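About Drultedano Badminton

We began in November with 300 shuttlecocks, one net and a firm belief that adults would turn up to play a sport they last tried at a cookout. They did, and they brought opinions about the net.

These days Drultedano has 132 members and a beginners' hour that Bohumila Vaněk runs with great patience and a very loud whistle. Our top team lost to Altel last season. We don't discuss the score.

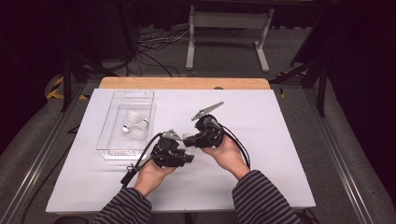

Shuttlecocks are our biggest expense after the hall. Feathers bend, corks go soft, and Iyer on court two hits everything as if it owes him money. Members are asked to put theirs back in a clear tray when they finish, on their sides, like the pair in there now, and to leave their shoes somewhere else entirely.

Membership is open to anyone over 16. Rackets can be borrowed. Please return them in the same number of pieces.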